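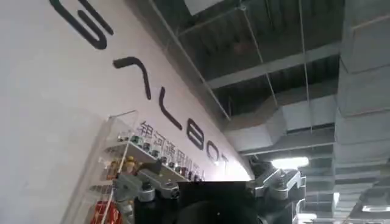
Can a robot empty a front-loading washer or dryer unattended yet?

Posted 07/11/2025 in Household Automation

Posted by Dendora

I look after the shared laundry in a block of 38 flats. The machines are ordinary front loaders at floor level, and the loads are mixed: sheets, towels, school clothes, the occasional duvet cover. The washing and drying look after themselves. The part that takes up staff time is moving things from drum to basket when a resident has gone out and left a finished load in the machine.

A supplier has offered us a trial of a wheeled base with one arm and a two-finger gripper. The quote is 1,851 pounds for the trial, excluding the safety assessment. I would want it to open the door, take everything out, put it in a basket and leave the door ajar. No folding.

Is this realistic without somebody standing next to it? I have read plenty about folding and very little about unloading. I am also unsure whether the drum ought to be checked by a person afterwards, in which case I can't see what we would save.

Segura replied

Partly realistic. I commission pick-and-place cells for a living and have spent a fair amount of time on soft goods. Taking the steps in turn:

Door. Manageable if every machine is the same model and the base can dock at a known position. Handles that need a squeeze and a pull together are harder than a plain pull. Check the swing as well. An open door takes up the space where you would like the arm to be, and in a row of machines it blocks the front of the next one.

First grasp. Usually fine. A heap of cloth offers plenty to pinch, and it hardly matters which piece comes up first.

Middle of the load. Items come out in strings. A sleeve goes round a sheet, the arm lifts, and half the load hangs over the lip. If the basket is close under the opening, gravity helps you. If it is off to one side, some of it ends up on the floor.

Last items. This is where the cycle time goes. Socks stick to the drum wall or sit behind the lip, and dark fabric at the back of a dim drum is poor input for any camera. Fit a light to the wrist if the supplier allows it.

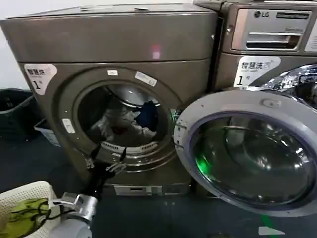 Left-hand door open, whites and something navy in the drum, gripper at the lip, basket to the left.

Look at how low the opening is. The wrist has to come in nearly level and clear the bottom lip and that slotted grille, then tilt down inside. Many arms on small bases run out of useful joint angles there. They can touch the back of the drum with the fingers straight but can't turn the wrist once they are in. Ask the supplier for the reach envelope with the gripper fitted. The figure on the data sheet is often for the bare flange.

Also note the dark glass in the door. Curved tinted glass gives depth sensors a lot of trouble, and some planners will treat a reflection as an obstacle, or miss the door altogether. Have them model the door as a fixed shape and stop relying on live depth for it.

I would not leave it unattended on mixed loads. I would let it run with one person covering several machines and clearing faults.

Brivia replied

No. Get a bigger basket and ask the residents to set a timer on their phones.

Drurnameck replied

Segura has covered the mechanics, so I will stick to how you might run the trial.

We tested an arm on towels only, in May, at a sports centre laundry. Towels are the easy case: one size, one weight, no straps. It did well on those. We then gave it 2 loads of staff uniforms and it needed help on both, each time with apron strings caught round something else. Anything with straps or cords should be treated as its own category in your results.

Before you pay, write down what counts as finished. Ours was an empty drum, nothing on the floor, and the door left open with no strain on the hinge. The supplier had been counting a run as complete when the gripper came back empty twice in a row, and that isn't the same thing. Agree it in writing.

Your point about checking the drum is a fair one. A person looking in takes a few seconds, and a person emptying it takes a minute or two. The saving is the difference, less the time spent on faults. In a block your size I doubt there are enough abandoned loads in a day to cover the cost. A commercial laundry with long runs of the same linen might get a different answer.

Practical items:

Mark the floor where the base and basket should stand, and keep boxes and bins out of the approach path.

Number the machines on the front panel, at the same height on each one.

Have the stop button where a resident can reach it.

Ask what the arm does on a power cut with its hand inside the drum. Ours went limp and rested on the lip, and it took 4 days to get a replacement finger pad.

Dendora replied

Thanks. The reach envelope and the definition of finished have both gone back to the supplier. I have asked for a towels-only price as well, and will add their reply to this thread when I have it.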